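Storing Potatoes, Onions and Sweet Potatoes: Which Tips Hold Up

Every fall the same storage advice goes around, usually copied from one site to the next with the typos left in. I have a small pantry, a cold garage and not much patience, so I tried a good deal of it over the past few winters. Some of it works. A fair amount is there to sell you a crock.

The apple in the potato sack. Supposed to stop sprouting. I ran two sacks from the same farm stand, one with an apple and one without, and checked them every weekend. Both sprouted. The apple went soft and took 3 potatoes with it. Maybe it does something in a sealed lab jar. In a paper sack in a pantry I'd skip it.

Keeping onions away from potatoes. This one I was ready to make fun of, and I still keep them apart. Potatoes give off moisture and onions hate damp. Different shelves will do. You don't need different rooms, whatever the forums say.

Onions in pantyhose. Knot between each one, hang from a nail, snip from the bottom. They keep fine. They also keep fine in a mesh bag, and then you don't have hosiery hanging over the flour.

Special storage bins. My sister-in-law gave me a Griltance potato keeper, a lidded tin with holes punched in the sides. It kept potatoes exactly as well as a cardboard box with holes punched in the sides. The box was free. If you like how the tin looks, fine, but look inside every week, as the lid makes it easy to forget a rotten one.

Washing before storing. Don't. Brush off the loose dirt and leave it there. I have yet to see a good argument for the other side, and the "vinegar rinse" people never say how long theirs lasted.

Sweet potatoes in the fridge. No, and here the common advice is right. Mine got hard in the center and stayed that way after an hour in the oven. They want a cool room, somewhere near 55 degrees if you have such a place. Most of us don't, so a low cupboard away from the stove has to do.

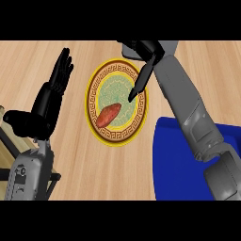

Curing is another matter. If you dig your own, they need a week or more somewhere warm and humid before you put them away, and there's no shortcut I trust. Store-bought ones have normally been cured already, so doing it again in a bathroom with the shower running (a real tip, from a reader, Velimir Janevski) only gets you a damp bathroom.

Wrapping each one in newspaper. Helps a little. If one goes bad, the paper slows down the mess. It also hides the mess - so unwrap a couple now and then and use your nose.

Cutting off bad spots. On a sweet potato I throw the whole thing out if it smells musty or bitter. A small dry scrape from the shovel is fine, cut it away and cook that one first.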